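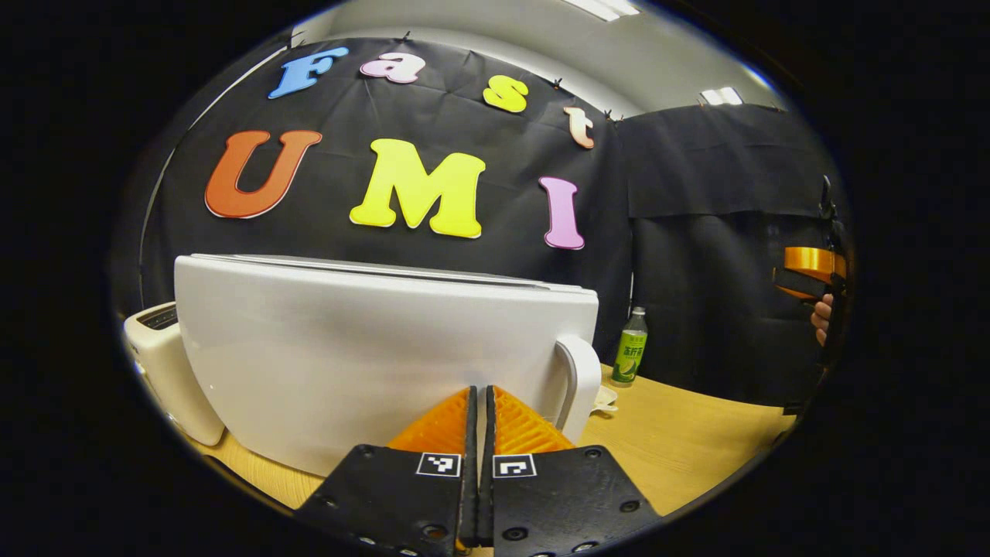
Both appliances in my break room share one table and one double outlet, and the breaker trips when they run together. The big white one has its curved handle on the right, so the toaster went to the left and partly behind it. Breaker is 12 years old. Is spacing a factor?
Áine Hanrahan

Spacing affects heat, not the breaker. Add the wattages from the rating plates and divide by line voltage. Run one at a time or use a second circuit. Pull the toaster forward so the bread slot has open air above it.
Martti Keskinen

Same problem in October. Bought a Futberg strip, still trips.
Ocampo2319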